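How to Bring a Sorting Arm Onto Your Returns Bench (and Keep Your People Happy)
Posted August 24, 2019 by Aurelio Zepeda

We put our first arm on the returns bench at Rollside in March, and I have been boring my friends with it ever since! Returns is a wonderful, awful job. One tote holds a mug, a toy, a bottle of hand soap and something no one can name. If you run a small shop and want to try this, here is the way we would do it again.

What you need
One bench with a wall behind it
A plain dark cloth, big enough to cover the top
A tote of real returns, mixed
2 people from the shift, for the whole first day

Step 1. Ask the bench crew first
Before you move any furniture, sit down with the people who do the sorting. Ask which part of the shift they would hand over tomorrow. Ours said the reaching and setting down, over and over, and they wanted to keep the inspecting. Ratih Pasaribu has run our bench for years and she drew the new layout on the back of a packing slip. We still use it.

Step 2. Write down who does what
Keep it to one page. On ours, the arm picks and places, a person decides whether an item goes back on the shelf, and anyone on the bench can press stop without asking. Put pay and hours on the page too. People will wonder, so tell them early.

Step 3. Lay out a practice table
Spread the cloth and set out a handful of items with plenty of space between them. Mix the shapes — round, square, tall, lumpy. Resist the urge to pick easy ones! A ball and a pump bottle will teach you more in an hour than a tote of identical boxes. Tuck in the cloth at the front if it bunches up.

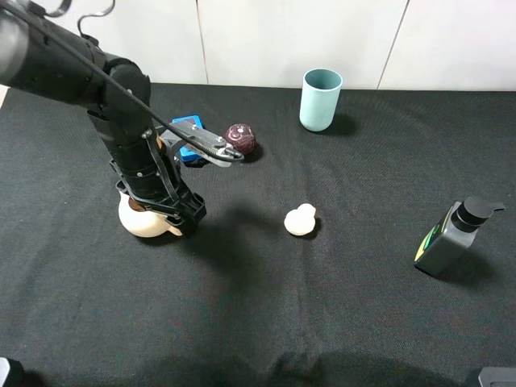
Practice table with the gripper down among the items: blue block or box, maroon ball, white pot, pale blue cup and pump bottle.

Step 4. Let the crew run it
Have each person start, pause and stop the arm 3 times before you go near a live tote. Then let them choose what goes on the table. This was the best part of our first day, and Ratih's picks were meaner than mine.

Step 5. Change the shift
We did 163 items on our first live run, slowly, with plenty of stops. The bench job is different now: less lifting, more looking, and a lot more talking about why things come back. Plan time for that. We added a short chat at the end of each shift and a notebook for odd items, which is already half full.

Next up is the second bench, as soon as we settle where the totes go.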